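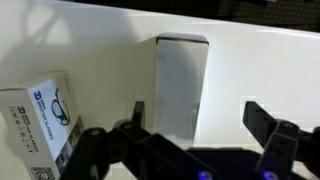 Zirkside Open Mat Moves to Saturday

The monthly open mat at Zirkside Grappling moves to Saturday morning starting in March. Doors open at 9:30 and rolling runs for two hours, gi and no-gi together.

Head coach Irfan Malik said the Friday slot clashed with the kids' class, which now has 16 students. Purple belt Jurgita Lapiņa will teach a short half guard session before the first round.

Visitors from other gyms are welcome and pay no mat fee, but must sign a waiver at the desk. Anyone under 16 needs a parent present.

Six members are also entered in the Zaletwood no-gi tournament next month. Brackets will be posted the night before.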